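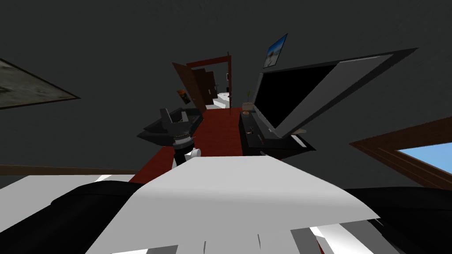 Simulated mobile arm stops dead at an open door and then swings its wrist back toward itself. Where do I even start?

Posted by Lilibeth Lumbao

Hello everybody, and thank you in advance for reading, I know this is going to run long. I teach an evening robotics class and over the winter I built a little house in simulation so my students could practice "drive to the next room and bring something back" without anybody getting their fingers pinched. The robot is a wheeled base with one arm and a two-finger gripper, and the camera is a very wide one mounted low and looking forward over the body. The house is named Varanier, after my grandmother's street, and the room giving me grief is the living room. You go up the red floor between the sofa and the TV stand, through the doorway, and on to the next space.

It all worked nicely until April, when I swapped in the wide camera. Now the robot starts off fine, gets partway to the door, and stops. The log says "path blocked, obstacle at 10 cm." Nothing is standing in the way! The door is wide open. Then, and this is the part that worries me, the recovery routine kicks in, the arm folds back, and the wrist goes right into the robot's own body. In simulation it just passes through and the physics gets jittery, but two of my students are hoping to run this same code on the real machine before the term ends, and I would hate to see that arm try it for real.

I've let it run overnight. Out of 1336 tries, 81 ended with the arm inside the body. The rest either stopped politely or got through. I have reinstalled everything once (sigh) and I've moved the sofa, which made no difference at all. 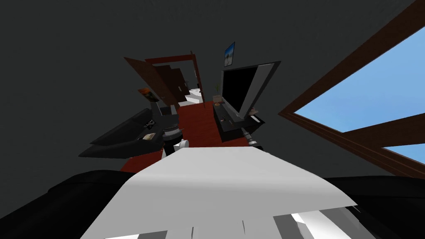
I also tried turning the camera down a few degrees and that made it worse, so I put it back. The obstacle map is built from the camera's depth, and the planner is the stock one that came with the Furkska package. Is it the door, the camera, or the planner? Any pointers at all would be so welcome, even "go read such and such."

Jeferson Fontes

Hi Lilibeth, what a lovely project, and please don't feel bad, I lost most of a month to something very close to this.

My bet is that the robot is seeing itself. With a lens that wide, mounted that low, your own white body takes up the bottom middle of the view, with those big black parts on either side of it, and if the depth from that area goes into the map unfiltered, the planner believes there's a wall right up against it. Tilting the camera down shows it even more of the robot, so I'm not surprised that made things worse. It would also explain why the sofa didn't matter.

Before you change anything, park the robot facing the doorway and look at the obstacle map with the arm tucked, then with the gripper raised. If a blob appears near the base and changes shape as the arm moves, you've found it. Then you want a self filter, meaning the depth points that land on the robot's own model get thrown out before the map is built. Give it a bit of padding, I use 3 cm. A fixed mask painted over the bottom of the picture will do for the body, but it won't do for the arm, because the arm moves.

Check your lens calibration too. If the stretching toward the edges isn't being corrected, the filter will be looking for the wrist in the wrong place and you'll be back here in a week, and we'd be glad to have you, but still.

Now the wrist, and this one I'd treat as its own problem. Even if the map is wrong, the arm should never be allowed to plan through the body. Somewhere in your setup there is a list of part pairs that are excused from collision checking, and I'd look for the wrist and the base on it. Those lists are often made by sampling poses, and if too few were sampled, a pair that hardly ever touches gets marked as "never." Take that pair off the list, and have recovery stop and hold instead of folding. Please leave the real arm switched off until you've had a long run with zero of those, and when you do turn it on, go slow, with a hand on the stop button.

Ocampo

had same thing, its the door. delete the door

Akiseck

I don't think it's the door, she says some of the tries get through. But I'll add one small thing to what Jeferson wrote. Check that the depth and the arm joint readings carry the same clock. Mine were off by a fraction of a second after a camera swap, so the self filter was always erasing where the arm used to be, and I got ghost obstacles only while it was moving. In my log it was line 2769 where the first timestamp warning showed up, way up above the part I'd been reading, so scroll back further than you think you need to.

Lilibeth Lumbao

Oh, thank you all! I looked at the map tonight and there's a big blob right over the base, and it changes when I raise the gripper. The wrist and base pair was on the excused list too, marked "never," exactly like you said, Jeferson. I've taken it off and set recovery to hold. The self filter is tomorrow's job and I'll check the clocks while I'm in there, Akiseck. The students have been told the real arm stays off for now, and they took it pretty well.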